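Stop raising the desk, start fixing the chair

28 Dec 2022

Duygu Sezer

Quick one before the year runs out. Been meaning to write this since spring.

We have a sit-stand problem. Every furniture brief I've read this year opens with the same line – height-adjustable throughout. Not some desks. All of them. And then the money is gone and the chairs come out of whatever is left, which is usualy not much.

I did a fit-out for Kaczorowski last winter. 164 desks, every one with a motor in it. Lovely things, to be fair. Quiet, solid, cable tray that doesn't sag. I went back months later and walked the floor mid-morning, and I could see maybe three people standing. The rest were sitting on the cheapest task chair in the Brilen catalog, no seat depth adjustment, arms that only go up and down. Fixed lumbar in the wrong place for anybody under five foot six, me included.

So who was that money for? The lobby tour, mostly. A raised desk looks like progress. A good chair looks like a chair.

I'm not against standing. I stand. I wrote half of this standing at a kitchen counter with my laptop on a cookbook. But I stand for 20 minutes and then my feet hurt and I sit down again, and where I sit down matters a lot more. Most people I've asked are the same. They find a height in the first week and leave it there.

Clients push back with the wellness scorecard. Fine. The scorecard gives you points for desks that move and hardly anything for what's under you. That's a problem with the scorecard. Facilities people know it too, they'll tell you so in the elevator and then sign the order anyway.

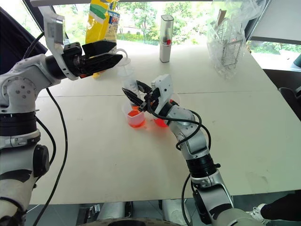

Two arms at a table.

Then there's training, or the lack of it. Zallen makes a chair I really like, the Cenden. Tilt tension you can set without getting on your knees, a seat pan that slides, a back that follows you when you reach for something. Costs real money. I have watched a company buy the Cenden for a whole floor and hand it out with the tags still on. One tag per chair, tiny print, a diagram of a person with no neck. Half the floor had the tilt locked upright in January and it was still locked when I came by again. You could have bought a bench.

Ten minutes per person, that's all it takes. Somebody goes around, kneels down, says put your feet flat, now lean back, now this lever. Nobody budgets for it. It's not a product so it doesn't get a line in the spreadsheet. Put it in as a line.

What I'd do instead, if anyone is asking. Motors on a quarter of the desks, shared, near the windows so people want to use them. Fixed desks for everyone else but at the right height, and please, more than one height. A standard desk is too tall for a lot of women and I am tired of seeing footrests treated as a medical request. Then spend the rest on seating. Let people try two or three models for a week before you order. A week, a real one with deadlines in it. Sitting in a showroom for 90 seconds with a salesperson watching tells you nothing.

And keep a few spares in different sizes. Bodies change. People get pregnant, hurt a knee, start in one team and end up in another with a diferent desk.

The counter argument I hear most is resale – that adjustable desks hold their value and chairs don't. Maybe. I've tried to sell 21 used motor desks on behalf of a client and ended up giving most of them to a school, so I'm not convinced. A decent chair gets re-covered and goes round again.

Anyway. Briefs for next year are already landing and two of them say height-adjustable throughout. I'll be asking both clients what their people are going to sit on.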